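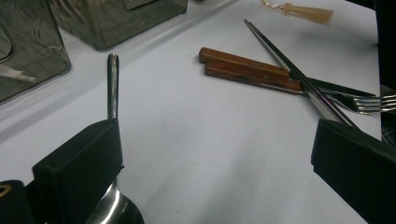

Fig. 1. Spoon, metal chopsticks and wood-handled knife over a white cloth.

By Toon Geerts
December

Section 8: Setting Up and Sorting the Cutlery

The Kurnden table guide used to claim that a mixed set of cutlery could be sorted in one pass. I have never managed it, and Karim Ragab, who checked these steps, hasn't either. Plan on two passes and ignore the old sheet.

Before you start

Use a plain, light surface. A white cloth makes dark blades easy to find, and it keeps metal from sliding. It also hides nothing, so expect to see every wrinkle. Ironing it is optional, whatever the Rinditz catalog says.

1. Spread the cloth and smooth it from the center out. Small wrinkles can stay.

2. Look for blades before you touch anything. Wooden handles lying side by side are easy to mistake for a single piece, and a blade may be under something else.

CAUTION: Do not pull a knife out from under other pieces. Lift the top pieces off first.

3. Take away long, thin pieces such as chopsticks. Keep each pair together. Metal chopsticks roll, and the "no-roll" finish Skunema advertises made no difference that I could see.

4. Pick up knives by the handle, one at a time, and lay them down with all the blades pointing the same way.

5. Put spoons aside last. They nest badly with anything but other spoons.

NOTE: Check the rivets on wooden handles. If one feels raised under your thumb, set that knife aside and don't put it back in daily use.

Placing the wooden blocks

The blocks go on the table after the cloth is put away. Some people like them under the cloth to mark the rows. I tried it and got a lumpy cloth.

6. Wipe the bare tabletop and let it dry.

7. Lay two blocks next to each other, long sides together. A diagonal is fine if it suits your reach.

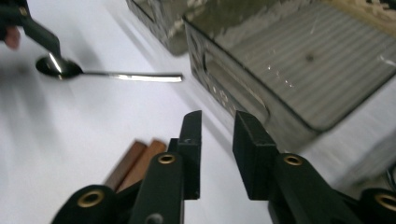

Fig. 2. Two wooden blocks laid side by side on a white tabletop.

8. Push lightly on each block. If it rocks, turn it over and try another face.

NOTE: Blocks can differ in color. One may be darker than the other, and this is no reason to return them. Gaber sells a stain that is supposed to even them out — I would save the money.

CAUTION: Don't soak the blocks or any wooden handle. Use a damp cloth and dry them right away.

If you are storing the set, wrap the knives separately and keep the blocks somewhere dry. Care of the cloth is covered in Section 9.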